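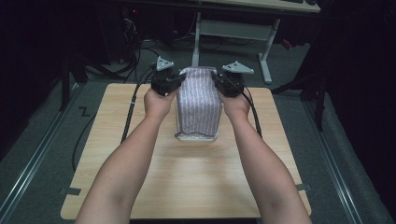

Can you wrap a lunch container in any piece of fabric you happen to have?
Most woven cotton will do, as long as it is square, soft enough to knot and big enough that the diagonal is three times the length of the container.

Cloth Wrapping for Everyday Things
Handout for Session 5: Boxes and tubs
Course leader: Etelka Gulyás
Bench help: Máté Hegedűs

Welcome back! Last time we did books and bottles, and I was delighted to see how many of you went home and wrapped everything in the house. Tonight's session is my favorite of the whole course. Boxes and tubs are where cloth wrapping starts to earn its keep, because a tub with a cloth around it is a lunch, a present, a sewing kit or a batch of soup for a neighbor, and you can carry all of those by the knot.

Bring to class
One container with a lid that closes firmly. Food tubs are ideal.
Two squares of cloth, one thin and one a bit heavier.
A tape measure.
An iron if you have a small travel one. We have two at the tables and there is always a line.

Choosing the cloth

Shirt cotton is wonderful stuff. It creases where you tell it to, it washes at any temperature you like, and an old shirt back gives you a decent square for a small tub. Pinstripes are a gift to beginners. The stripes show you straight away whether the cloth is sitting square on the container, and they look so smart when they run straight down the front. If you have a plain cloth, press a crease from corner to corner and use that as your guide.

Linen is lovely too, though it holds a thick knot. Polyester satin slides about and I would leave it until you have a few wraps behind you. Orsolya Pintér, who taught this course before me, used to start everybody on satin. I still have strong feelings about that.

Hem or no hem? For practice, no. For anything that will be washed weekly, yes – a narrow double hem, pressed before you stitch. Pinking shears will get you through a month or two.

Measuring

Put the tape across the top of the container along its longest side. Multiply by three. That is the diagonal of your square. To get the side of the square, divide the diagonal by 1.4.

Worked example: the Bulcombe tub in the sample crate is 21 cm long. Three times 21 is 63, so we want a diagonal of 63 cm. Divided by 1.4, that gives a side of 45 cm. Cut it at 47 if you plan to hem.

Tall containers need more. If the tub is taller than it is wide, measure up one side, over the top and down the other, then add 30 cm for the knot. Use that as your diagonal. Mingxuan Zeng pointed out last term that the two methods give different answers for a cube. They do! Take the larger one and enjoy the longer ears on your knot.

Wrap 1: The flat fold

1. Lay the cloth in a diamond, wrong side up, one corner pointing at you.
2. Set the container in the middle, long side facing you.
3. Bring the near corner up and over the lid. Tuck the point under the far edge if it reaches.
4. Bring the far corner toward you, over the first. Fold the point under so that you have a clean edge.
5. Gather the left and right corners close to the container. Run your fingers down each one to smooth the fold.
6. Tie a square knot on top: left over right and under, then right over left and under.

If your knot sits crosswise and twists, you have made a granny knot. Undo the second half and go the other way. Everyone does this, me included, usually in front of a class.

Wrap 2: The four-corner carry

Same start. Tie the near and far corners together over the lid, then tie the left and right corners over that. You get a handle, and it is a very cheerful-looking bundle. It uses more cloth, so add a hand's width to your square. Good for round tubs and for anything with soup in it, because the base stays level when you lift.

Wrap 3: The slip cover

This one has no knot. The cloth goes over the top and hangs down all the way around, and you draw it in near the bottom with a ribbon or a length of elastic. I like it for tubs that live on a shelf. You can leave a little of the base uncovered, so with a see-through container you still have a peek at what's inside.

1. Stand the tub upright and find the center of the cloth by folding it in four.
2. Put the center of the cloth on the center of the lid.
3. Let the sides fall. Turn the tub slowly and even out the length.
4. Pinch the corners into soft pleats and lay them all in the same direction.
5. Tie the ribbon. Adjust the pleats afterward with a fingertip.

Pull down firmly on opposite sides at the same time, one hand to each side. If you work on one side only, the whole cloth creeps around and your stripes go off on a slant. Working with a partner helps a lot on the first try – one holds, the other ties.

Common troubles

Baggy front. The square is too big, or the container was not centered. Check the center first.
Corners that won't reach. Turn the container a quarter turn and try again before you cut new cloth.
Knot slides loose. Dampen the ends slightly, or use the heavier cloth.
Crumpled look. Press the cloth while it is still slightly damp from the wash. Makes a huge difference!

Practice before next session

Wrap the same container all three ways and leave each one for a day. Carry it about. Put it in a bag. See which knot you are happy to undo at lunchtime with cold fingers. Write a line or two on each, and bring the notes and your favorite wrap with you.

If you get hooked, try a pair of containers wrapped together in one cloth, stacked, with Wrap 2. Zeeshan Kazmi brought in a stack like that in November and we passed it around the room for ages.

Cloth and supplies

The sample crate is in Room 412 and you are welcome to borrow squares between sessions. Please sign them out on the sheet. Vestow on the corner keeps a remnant bin by the door, and the cotton pieces in it are often just the right size. Anything marked Kiss in the crate is my own and has pins in it, so watch your fingers.

The extra open table is Sat 27 May, in the same room. Come with a container that has been giving you trouble. I love the awkward ones.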